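Druvcombe cell: gripper setup and upkeep

README for the Druvcombe handling cell. Last revised in February.

32 shares · 4 comments

What this covers

These notes are for whoever runs or services the gripper on the Druvcombe cell. They cover mounting, homing, daily checks, pad replacement and the wrist camera. The arm has its own manual in the cabinet drawer. The conveyor is maintained by Sorrentino under contract, so leave it alone apart from the stop button.

Cell layout

The cell has one arm, one gripper, a small camera at the wrist and a controller running the Rutum software package. Logs are written to the controller and copied to the Himora share at 6 p.m. If the copy fails, the light on the controller door stays amber and the log has to be copied by hand.

Before you start

Put the cell in manual mode. Press the stop and hang your tag on it. Wait for the drive lamps to go out before reaching past the guard. Air is not used on this gripper, so there is no line to bleed.

You need:

- hex key set, metric
- lint-free cloths
- isopropyl alcohol
- feeler gauge
- spare pad from the parts bin
- the small torque driver, not the one from the conveyor kit

Mounting the gripper

1. Wipe both faces of the wrist flange. A bit of grit under the flange will throw off every taught point.
2. Line up the dowel and push the gripper on by hand. Do not pull it in with the screws.
3. Tighten the screws in a cross pattern, finger tight first, then with the torque driver at the setting marked on the flange.
4. Plug in the signal cable and turn the collar until it clicks.
5. Move the wrist through its full range at low speed and watch the cable. It should never go tight.

Homing

Run HOME_GRIP from the maintenance page. The finger opens to its stop, backs off and closes until the motor sees contact. The whole thing takes under a minute. The open position should read within 40 counts of the stored value. If it reads outside that, run it once more. A second bad reading usually means the finger joint needs cleaning or the stored value was lost when the controller was swapped.

Do not edit the stored value by hand to make the error go away. This was done once and the finger closed hard on the pad for a whole shift.

Daily checks

- Look over the finger for chips, mostly at the tip.
- Wipe the pad with a damp cloth. Alcohol only if there is tape residue.
- Move the finger through its travel and listen at the joint.
- Check that nothing is stuck between the prongs and the pad.
- Open the wrist camera view and clean the lens if it is hazy.

Replacing the pad

Change the pad every 300 hours of run time, or sooner if the dots have worn smooth. Warm the old pad before peeling it or it will come off in strips. Clean the seat, let it dry, then press the new pad down from one end to the other. Leave it for 80 minutes before the first grip. Work the pad edge up to the prongs without riding over them. Reset the pad counter on the maintenance page when you are done.

Finger joint

The joint is checked whenever the pad is changed. Wipe the collar and look for dust packed against the band. Then rock the finger gently from side to side. A small amount of play is normal. If you can feel a knock, take the gripper off and fit the spare. The joint is not repaired on site.

Reference view, wrist camera

Use the maintenance page at full size when comparing against this one. The finger and the pad should both be in view. The background does not matter and is often washed out.

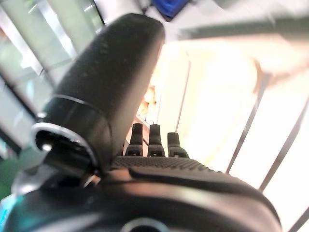
Wrist camera view: finger and joint collar at left, dotted pad and three prongs to the right.

The prong on the right is shorter than the other two. It does not need replacing on that account. The near part of the finger looks soft in this view, so check its tip by eye.

Known issues

- Camera view freezes after a controller restart. Close the maintenance page and open it again.
- HOME_GRIP times out if the guard is opened partway through. Clear the fault and start over.
- Pad counter does not survive a software update. Write the hours on the sheet inside the cabinet door first.

Changes

- February: pad interval changed to 300 hours, reference view added.
- Earlier: first version, mounting and homing only.

4 comments · Share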